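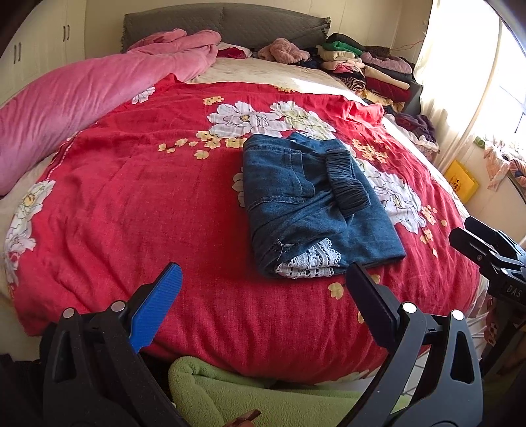
Travum Fabric Care Notes

A plain-text collection of washing, drying, folding and storage notes for household textiles. Each note covers one item and one care question. The notes were written for a community laundry in Nornthorpe and later tidied up so other people could use them.

Contents

The collection holds 1,000 notes in a single CSV file, notes.csv. A second file, terms.csv, lists 100 fabric and trim terms with short definitions. Both are UTF-8, comma separated, with a header row.

Columns in notes.csv

note_id: a number, unique, never reused after a note is withdrawn
item: what the thing is, in everyday words (bedspread, pillowcase, denim skirt)
fabric: main fabric, using a term from terms.csv
trim: lace, elastic, piping, buttons or none
topic: wash, dry, iron, fold or store
body: the note itself, no longer than 2,000 characters
writer: initials of the person who wrote it
checked: yes or no

If an item has more than one kind of trim, the values are separated by a semicolon. A blank fabric field means the label was missing and the writer did not want to guess. Please leave these blank if you send corrections.

How the notes were written

Arlindo Figueiredo wrote the first set from the laundry's counter book. Edivaldo Brito added the notes on denim, elastic and printed cotton, and rewrote most of the folding notes. The counter book used local names for several fabrics. We changed these to the common US terms and kept the old names in the alt_name column of terms.csv.

Water temperatures are given as cold, warm or hot. Degrees were dropped in July after we found that the two older machines at Sandach ran hotter than their dials said.

Known problems

The store topic is thin. There are only 10 notes on wool blankets, and none on down.
Notes on lace do not separate cotton lace from synthetic lace. Check the care label first.
Some folding notes assume a shelf 2 feet deep.
"Delicate" means the machine setting in the wash notes and the fabric itself in the iron notes. We plan to fix this.
Several early notes have the writer field set to "x".

Using the files

The notes load in any spreadsheet program. In Chraibi, the label printer we wrote the format for, import terms.csv first or the fabric names will print as numbers. Line breaks inside the body field are quoted, so a simple line-by-line reader will split some notes in two.

Corrections

Send the note_id, the column and the new value. Changes to the body field need a second reader before they go in, and checked is set back to no until then.

License

Free to copy, print and change. Keep the writers' initials with the notes.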